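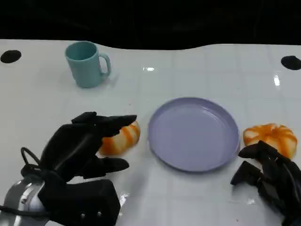 그림 1. 흰 타일 상판 위의 연청록색 머그, 연보라색 접시, 주황색과 흰색 줄무늬의 호박 모양 소품

가을 식탁 소품 배치와 색 대비에 관한 조사
생활디자인 기초 과제 보고서
작성: Su-bin Song, Dagim Bogale, Nia Samuel
지도: Trinidad Bautista
제출일: 2026년 9월 13일

1. 주제를 정한 과정
우리 조는 작은 식탁을 계절에 맞게 꾸밀 때 소품의 색과 간격이 인상에 어떤 영향을 주는지 알아보기로 했다. 처음에는 꽃병과 식탁보까지 넣으려 했으나 조건이 너무 많아져 접시, 머그, 호박 모양 소품으로 범위를 줄였다. 식탁보를 빼니 상판의 색과 광택이 그대로 드러나서, 이것도 검토 항목에 넣었다.

2. 소품과 상판
접시는 테두리가 올라온 둥근 모양이고 색은 연보라색이다. 머그는 무광의 옅은 청록색이며 입구가 살짝 벌어져 있다. 호박 모양 소품은 주황색과 흰색이 번갈아 나오는 세로 줄무늬다. 상판은 흰색이고 광택이 있으며 타일 줄눈이 희미하게 보인다.
접시와 머그는 둘 다 채도가 낮아 흰 상판과 무난하게 어울린다. 주황색은 그중 가장 강한 색이어서 시선이 먼저 간다. 그림 1과 같이 접시 양옆에 호박을 하나씩 두면 가운데의 빈 접시가 중심으로 읽힌다. 머그는 접시에서 떨어진 왼쪽 위에 있어 좌우 대칭이 조금 깨지는데, 조원들은 이 정도가 덜 딱딱해 보인다는 의견이었다.

3. 설문 방법
배치안은 모두 5가지를 만들었다. 가안은 호박을 접시 양옆에 두는 것, 나안은 호박을 한쪽에 모으는 것, 다안은 호박을 접시 위에 올리는 것이다. 라안은 머그 옆에 호박을 붙이고, 마안은 호박을 빼고 접시와 머그만 둔다.
같은 건물을 쓰는 학생들에게 설문지 142장을 나누어 주고 125장을 회수했다. 문항은 가장 마음에 드는 배치, 가장 가을답게 느껴지는 배치, 실제로 식사하기 편해 보이는 배치를 하나씩 고르는 것이었다. 집계는 Dagim Bogale가 맡았고, 이유를 적는 칸은 Nia Samuel이 정리했다.

4. 결과
마음에 드는 배치로는 가안이 가장 많이 선택되었고 나안이 그다음이었다. 가을답다는 항목에서는 다안이 앞섰다. 이유 칸에는 접시의 연보라색과 주황색이 바로 맞닿아 색이 더 진해 보인다는 답이 여러 번 나왔다. 식사하기 편해 보이는 배치로는 마안이 많았으며, 호박이 있으면 손을 뻗을 때 걸릴 것 같다는 답이 함께 적혀 있었다.
상판에 대한 답도 있었다. 조명이 비쳐 눈이 부시다는 의견과 반사 때문에 깨끗해 보인다는 의견이 나뉘었다. 줄눈은 소품 위치를 맞출 때 기준선으로 쓰기 좋았다. 다만 줄눈에 너무 맞추면 물건이 진열대에 놓인 것처럼 보여서 머그는 조금 어긋나게 놓는 쪽을 택했다.

5. 한계와 보완할 점
응답자가 한 건물의 학생으로 한정되었고, 조명의 위치를 바꾸어 비교하지 못했다. 음식이 담긴 접시로는 시험하지 않았으므로 편의성에 관한 답은 추측에 가깝다. 중간 발표 때 Kenneth Bañez가 무광 상판도 같이 보자고 제안했으나 일정이 맞지 않아 하지 못했다. 후속 과제에서는 무광 상판과 광택 상판을 나란히 두고 가안과 나안만 다시 물어볼 예정이다.

6. 역할 분담
Su-bin Song: 배치안 작성, 보고서 본문
Dagim Bogale: 설문지 인쇄와 집계
Nia Samuel: 응답 정리, 발표 자료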